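# Setting Up and Maintaining the Gripper on the Chacko Bench Cell

**Student project report**
Authors: Thanasis Kyriakidis and Qiuyue Dai
Pukholm Technical College, Department of Production Engineering
Submitted: May 26, 2020

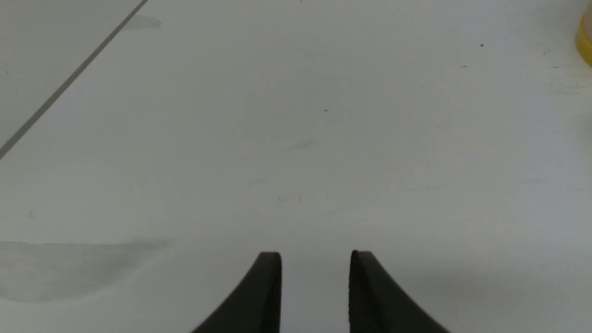 *Figure 1. Gripper fingers open over the bench surface, seen from the wrist camera.*

## Summary

This report describes the work carried out on the Chacko bench cell during the final project period. The cell had been in use by several student groups since September and its condition had not been recorded in that time. The project had two aims: to bring the gripper and its wrist camera back to a known state, and to write a maintenance routine that later groups can follow without help from the authors. The arm itself, its joints and its drives were outside the scope of the work and were not opened.

The gripper was removed, cleaned, refitted and aligned. The camera mount was tightened and the camera position checked against the fingers. The bench surface was inspected and a cleaning procedure agreed with the laboratory. A fault in the cable run was found and repaired. The maintenance sheet is described in Section 6.

## 1. Background

The cell consists of a small arm bolted to a bench, a gripper with two fingers, a camera at the wrist, and a controller kept in a cabinet under the bench. The gripper is a Jevine parallel type. It is driven by one motor, and both fingers are meant to move by equal amounts towards the centre line. The controller software was written by an earlier group and is known in the department as Kenivov.

Earlier groups had reported that small parts were being picked up off centre and that the same program gave different results from one session to the next. These reports were passed on by word of mouth and no measurements had been kept. It was therefore not possible to say when the problem began, or whether it had one cause or several.

Our supervisor asked us to treat the cell as a machine that had been handed over without papers. We were to write down its condition before changing anything, and to change one thing at a time.

## 2. Condition at the start of the project

The fixing screws between the gripper body and the wrist flange were found to be unequally tightened. Two of them could be turned by hand. The locating pin was in place and undamaged. The flange face had a thin layer of dust and old grease, which may have prevented the gripper body from sitting flat.

The camera mount was fixed but could be moved slightly by pressing on its outer end. The lens was dirty. The cable from the camera was tied to the arm at too few points and pulled on its plug when the wrist was turned to its end position.

The controller cabinet was in good order apart from the air filter, which was blocked with dust. The emergency stop was tested first, before any other work, and worked correctly on each test.

## 3. Refitting the gripper

### 3.1 Removal and cleaning

The arm was moved to its service position, the power was switched off at the cabinet and the switch was locked. The gripper plug was disconnected before the screws were loosened, so that the weight of the gripper would not hang from its cable.

Both faces of the joint were wiped with a lint-free cloth and a small amount of cleaning fluid. The fingers were taken off the gripper body and cleaned separately. No cracks were found. The finger screws had been fitted without washers; new washers were obtained from the laboratory store and fitted on reassembly.

### 3.2 Reassembly

The screws were tightened in a crosswise order in 3 stages, using the torque wrench kept in the laboratory. After the last stage, each screw was marked with a paint line across its head and onto the gripper body. A screw that has begun to turn will show a broken line, and this can be seen without tools.

The fingers were fitted loosely at first and closed on a flat gauge block. The finger screws were then tightened with the block still held in place. This method was recommended to us by the laboratory technician and gave a better result than our first attempt, in which we had tightened the fingers in the open position and aligned them by eye. On that occasion one fingertip stood visibly forward of the other when the gripper was closed, and the work had to be repeated.

### 3.3 Opening and closing test

After reassembly the gripper was run through 900 opening and closing movements with nothing between the fingers. The test was divided into short runs so that the motor housing could be checked for heat by hand. No change in sound was noticed. At the end of the test the paint lines were unbroken and the fingers closed evenly on the gauge block.

## 4. The wrist camera

### 4.1 Position of the camera

The camera travels with the gripper, and the position of the fingers in its picture should therefore remain the same wherever the arm is moved. We used this as the basis of a simple check. In Figure 1 the two fingers come up from the bottom of the picture near the middle, and their tips are at nearly the same height. A new picture taken in the same gripper position can be laid over an earlier one. If the fingers no longer match, either the camera has moved or a finger has shifted, and the cell should not be used for measured work until the cause has been found.

The check does not show which of the two parts has moved. For this reason the maintenance sheet asks the user to repeat the gauge block test whenever the pictures do not match. If the fingers close evenly on the block, the camera mount is examined next.

### 4.2 Tightening the mount

The movement in the mount was traced to a worn spring washer. It was replaced and the mount was tightened and marked with paint in the same way as the gripper screws. The camera was then calibrated again using the printed board supplied for the purpose. The first calibration was rejected, as the board had been placed on a sheet of card and was not flat. The second was accepted and saved in Kenivov under a new name, so that the old values remain available for comparison.

### 4.3 Cable run

When the wrist was turned slowly through its range, the camera picture was lost at one end of the movement and came back when the wrist was turned away. The plug was reseated without effect. With the power off, the cable was examined along its length and a damaged section was found close to the plug, at the point where it had been pulling.

The cable was replaced. The new one was given a larger loop at the wrist and was tied at shorter intervals along the forearm. The slow turning test was repeated 40 times with no loss of picture. We consider this fault to be closed, although the ties should be looked at regularly, as they may loosen with use.

## 5. The bench surface

At the start of the project we had regarded the bench surface as a matter of tidiness only. Work with the camera changed this view. The part-finding function in Kenivov looks for areas that are darker than the bench, and it can mistake a mark for a small part.

Several such marks are present in Figure 1. There are small dark specks on the pale surface, a broad grey stain at the lower left and faint streaks towards the right side. A thin dark line also crosses the upper left corner. Marks that are faint to the eye may become plain when the contrast of the picture is raised, as the software does before it searches.

The following procedure was agreed for the cleaning of the bench:

1. Move the arm to the service position and switch off the power.
2. Remove all loose items from the working area.
3. Brush the surface towards the front edge.
4. Wipe with a damp cloth, then with a dry one.
5. Take a picture with the wrist camera and store it with the maintenance sheet.

Marks that remain after cleaning are to be entered in the software as areas to be ignored. Abrasive pads must not be used. They would leave fresh scratches, which are harder to deal with than the original stain.

The laboratory has also been asked to decide whether tools and supplies may be kept on the bench during camera work. In Figure 1 the edge of a yellow object can be seen at the top right corner. An item in that position is well clear of the fingers, but it falls inside the area searched by the software. Our recommendation is that the whole area seen by the camera should be kept clear while a program is running.

## 6. Maintenance sheet

The sheet is a single page and is kept in the cabinet door. It is divided according to how often the work is needed.

| Interval | Task |
|---|---|
| Before each session | Test the emergency stop. Look at the paint lines on all marked screws. Wipe the lens. |
| Weekly | Clean the bench surface. Take and compare the wrist camera picture. Check the cable ties. |
| Monthly | Carry out the gauge block test. Clean the cabinet air filter. |
| After any collision | Stop work. Repeat the gauge block test and the camera comparison. Inform the laboratory technician. |

Each entry is to be signed by the person who carried out the task. A student from another group was asked to complete the weekly tasks using only the sheet. Two instructions were found to be unclear and were reworded. The main difficulty was that the sheet did not state how far the gripper should be open for the comparison picture; a fixed command for this position has now been added to Kenivov.

## 7. Remaining work

The off-centre picking reported by earlier groups was not seen again after the gripper had been refitted. As several faults were corrected within the same period, and no earlier measurements exist, we cannot state which of them was responsible.

The following points are left open for the next group:

- The finger screws should be checked after a longer period of use with real parts, as our test was made without load.
- The areas ignored by the software are at present entered by hand and must be updated whenever the bench changes.
- A spare camera cable should be ordered. The one held in the store was used in this project.

## Division of work

Thanasis Kyriakidis carried out the work on the gripper and the cable run and wrote Sections 2 and 3. Qiuyue Dai was responsible for the camera calibration, the changes to Kenivov and Sections 4 and 5. The maintenance sheet was prepared jointly. The gauge block and torque wrench were returned to the laboratory store on completion of the work, and the key to the cabinet switch is held by the technician.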